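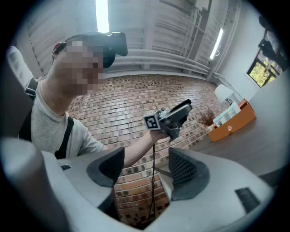
Gray tee, brick wall, pale ceiling. 

Ok quick one, dinner is in the oven and I have maybe 50 minutes.

So the corner. Some of you asked what I did with the brick wall end of the room and the answer is not much, yet. Moved in back in February and said I'd paint it. Did not paint it. Now I like it?? The brick stays. The ceiling stays pale too, it bounces the light around and I only need the one lamp at night.

What did get done:

Old shelf is gone. Sold it for 60, guy carried it down the stairs by himself, respect. New one is from Araújo and it came with 2 screws missing so right now it's holding blankets and thats it.

The bench from Urnness. Still love it. Wobbles a bit on the uneven side, I folded up some cardboard, fine.

Clothes situation. I've gone down to light gray short sleeves for pretty much everything, they wash together, no thinking in the morning. Anything with shoulder straps goes on hooks by the door now instead of the floor. Buckles scratch the floor, ask me how I know. Hooks are Zuvosero, the small ones, and they hold more than I expected.

Still to do: curtain rod, the box of cables (every black cable looks the same, I need to label teh whole lot), and something soft to stand on.

Oh and the rug. Plusonlow wanted 4,000 for the big wool one. No. Will be looking at secondhand ones next week, if you've seen a decent one in dark green send me the link.

Oven's beeping, more later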